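Keep the Empty Frames

By Wanting Mao
3 February 2026

Every team that trains a grasping policy has a cleaning script, and almost every cleaning script has the same first rule: throw away the frames in which nothing happens. I want to argue against this rule. I wrote one myself, for the Kestevgate project, and I was proud of how much disk space it saved.

The rule looks reasonable. A person holding a gripper makes many small pauses. He thinks, he changes his position, he waits. If the policy learns from all these moments, it may learn to wait too, and a robot which waits forever is a well known failure. So we compute the motion between frames, we look for an object between the fingers, and we delete what is under the threshold. My script had 265 lines, and most of them served this one idea.

Then Xiuying Wei, who maintains our perception module, asked me to look at what I was deleting. I opened the rejected folder and spent an afternoon with it. A large part was similar to this one: two green fingers wide open over a white surface, and between them only a soft shadow and one tiny dark speck.
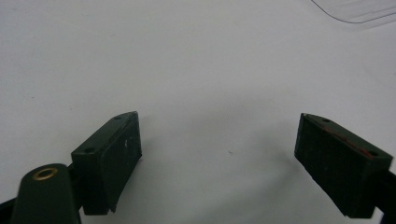 What the model does not know

My detector gave this frame a score for "object present", because of the speck or because of the shadow, I still cannot say which. A person needs no time to decide that there is nothing to pick up between these fingers. The model has to learn it from somewhere, and I had removed the place where it could learn. Look also at the top right corner, where a piece of clear plastic sheet lies on the white. It has almost no color of its own, only a thin darker line where it curves. For a segmentation network this is a much harder question than a red cube, and my script considered it as background.

In June we trained the policy again with 363 of the rejected clips put back. Aiguo Dong, who was against it, predicted that the robot would become lazy. It did hesitate more, I must admit this. But it also closed its fingers on shadows much less often, and our planner stopped receiving grasp targets where the table was bare.

Waiting is also a decision

Some colleagues answer that a confidence threshold in the planner can solve the same problem more cheaply. I have tried this. You tune the threshold for one lamp, and on another table it is wrong.

My proposal is modest. Label the pauses and keep them, then choose their weight at training time, where the choice can be changed. Deleting is a choice made once, usually by the newest person on the team, and later it is not written anywhere. Our tool now has 4 labels for such moments, and Shiyu Shen wants to add a fifth for transparent material. I think she is right, although it means that I must open the rejected folder again.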